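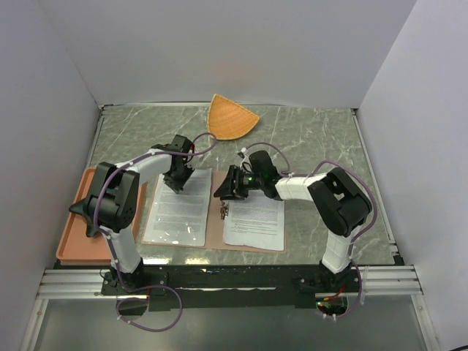 届いてすぐ輪染みが気になったが、乾いた布で拭いたら跡は残らなかった、とTernbyの購入者レビューにあります。同じ方は、注文の前にサンプル片を取り寄せておけばよかったとも書いていました。画面で見る色と実物の色には差が出ますので、サンプルのご利用をおすすめします。

Ekmont 大理石柄テーブルトップシート
販売元:Grandus
商品番号:3,734

商品について
天板に貼って使う、大理石柄の粘着シートです。古くなった作業台や食卓、棚板の模様替えにお使いください。柄はグレー地に白の筋が入る「アッシュ」と、やや緑を帯びた「モス」の2種類です。表面はつやを抑えた仕上げで、照明の映り込みが気になる場所にも向いています。

仕様
幅:60cm、90cm
長さ:1mから10cm単位でカット
素材:塩化ビニル樹脂
裏面:弱粘着、方眼入り剥離紙
耐熱温度:60℃
サンプル片:A5サイズ、送料込み1,000円(シートご購入時に同額を値引き)

貼れる場所
メラミン化粧板、塗装済みの木材、ステンレス、ガラスなど、平らでなめらかな面に貼れます。無塗装の木、砂壁、シリコン加工された面には接着しません。コンロの周囲や直射日光の当たる窓際では使用しないでください。

貼り方
1. 中性洗剤で天板の油分を落とし、水拭きのあと完全に乾かします。
2. 天板より四辺とも3cm大きくシートを切ります。柄に方向がありますので、2枚以上を並べる場合は裏面の矢印をそろえてください。
3. 剥離紙を端から10cmほどはがし、位置を決めて押さえます。
4. 残りの剥離紙を少しずつ引きながら、付属のヘラで中央から外へ空気を抜きます。
5. 角はドライヤーで軽く温めてから折り込みます。金属の縁がある天板では、縁の内側に沿ってカッターで切り落としてください。
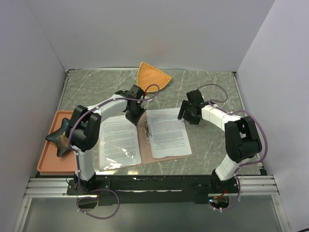

6. 貼り終えたら19時間は重い物を置かず、室温のまま置きます。

お手入れ
ふだんは水拭きで十分です。油汚れには薄めた中性洗剤を使ってください。シンナー、アセトン、研磨剤入りのスポンジは表面を傷めます。熱い鍋を置くときは必ず鍋敷きをお使いください。

はがすとき
角をドライヤーで温め、手前に低い角度でゆっくり引きます。のりが残った場合は、市販のシールはがしを目立たない所で試してからお使いください。

関連商品
Nikolovski 補修テープ(アッシュ、モス)
Ekmont 専用ヘラ フェルト付き
Ekmont 縁かくしモール 2m

配送と返品
カット品のため、お客様都合による返品はお受けできません。年内の発送は12月22日正午までのご注文分です。モスの90cm幅は11月から入荷が遅れており、ご注文後に納期をメールでお知らせします。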